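House Rules for Machines That Clean

When Dekcombe began training humanoids for household chores, its written safety guidance fit on 2 pages. The current version has 307 numbered rules, and the bathroom chapter is the longest.

"Bathrooms are small, the surfaces are hard, and there is water," says Emmanuel Biwott, who edits the rulebook. "Kitchens get the attention. Bathrooms get the rules."

Most of them are dull, and Biwott likes them that way. A tool used on a toilet stays in the bathroom. No person stands within arm's reach while the motors are on. Cables are checked before every run, and any slack on the floor is kept away from the feet. If the robot loses its grip on a tool, the run stops and a person picks it up.

Evie Goodall trains operators at Premska, which adopted the chapter in July. She would like it shorter. New staff get three sessions on it before they run a machine alone, and she says the toilet section takes up most of the second one. Lid and seat go up before the robot walks in. The brush is brought to the bowl slowly, with the arm stretched forward and the body upright. Leaning is not allowed.

She and Biwott still disagree about whether a bin may stay on the floor during a run. The rulebook lets the operator decide. Goodall wants it written down either way. 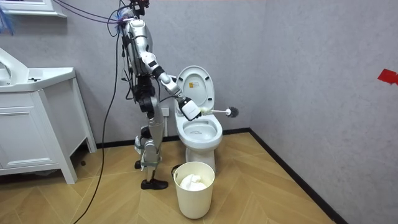

What Happens After a Stop

Every stop is logged, including the ones that look like nothing. The operator writes the entry before the motors go back on, and a second person signs it.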